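Wukik: The Complete Series Collector's Edition (Blu-ray)

By Rikent Shop Staff | May
3 min read
2 comments

Wukik is the fantasy anime from studio Braltum about a girl who inherits a ferry route between islands that move at night. This edition puts the whole series on Blu-ray for the first time outside Japan, with the original Japanese audio, a new English dub and a hardcover book of production art. It comes in a rigid slipcase and is sold for $90.

The earlier DVD release has been out of print for a long time, and it had problems. The picture was interlaced, the opening credits were replaced with a plain text card, and the subtitles for the songs were missing. All of that has been fixed. The video comes from the masters Braltum prepared for its own Japanese release, and the opening and ending sequences are shown as they first aired. A clean version of each one, without credits, is on the last disc.

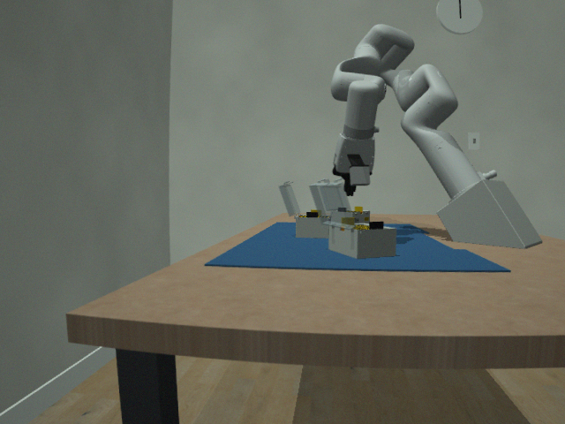
The subtitles have been translated again from the scripts. Fans of the old version will notice that some of the island names are spelled differently. The new spellings match the ones printed on the ferry charts in the show. Song lyrics are subtitled on a separate track, so you can turn them off and leave the dialogue on. Signs and letters are translated on both tracks.

The English dub was recorded for this release. It covers every episode and the short bonus episode that was never shown on TV. The songs stay in Japanese on the English audio track.

What's in the box

- The complete series on 3 Blu-ray discs
- 176-page hardcover art book
- Fold-out chart of the ferry route
- Rigid slipcase with new cover art by the show's character designer

The art book is the same height as the disc case and sits next to it inside the slipcase. It has character sheets, background paintings, color guides and storyboards from the first and last episodes. The notes written on the storyboards are translated in the margins. There is a long section on the boats, which were drawn by hand for the series even where computer models would have been quicker. The book does give away the ending, so first-time viewers should leave it until they've finished the show.

Music

The score was released by Marinho, and the soundtrack CD is sold separately. It isn't part of this set. We know a lot of people asked for it to be included, but the rights are held by a different company and we could not get them in time. The discs do have a music-only audio track for the final episode, along with an interview with the composer that runs about half an hour. The interview is in Japanese with English subtitles. 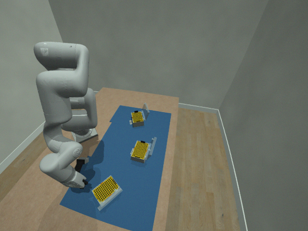

Audio is lossless stereo in both languages. There is no surround mix because the series was made for television in stereo, and Braltum did not want one created for this release.

The discs are coded for regions A and B. They should play on any Blu-ray player sold in North America, Japan, the UK, Europe or Australia. They won't play on a DVD player. No digital copy is included.

Shipping and preorders

Preorders ship from our warehouse in the order they were placed. If you order this set together with something that is already in stock, the whole order will wait until the set is ready. Place two separate orders if you'd like the other item sooner. Your card is charged when you order.

Each set is packed in a cardboard mailer inside a larger box. Slipcases can pick up small scuffs at the corners during shipping, and we don't replace a set for that kind of wear. Crushed corners, split seams and loose or scratched discs are covered. Send us a photo through the contact form and keep the packaging until you hear back.

There is a limit of 2 sets per customer. A standard edition with the discs only is planned for later. It will have the same video, audio and subtitles, in a regular plastic case, without the book or the chart. We don't have a price or a month for it yet.

176 shares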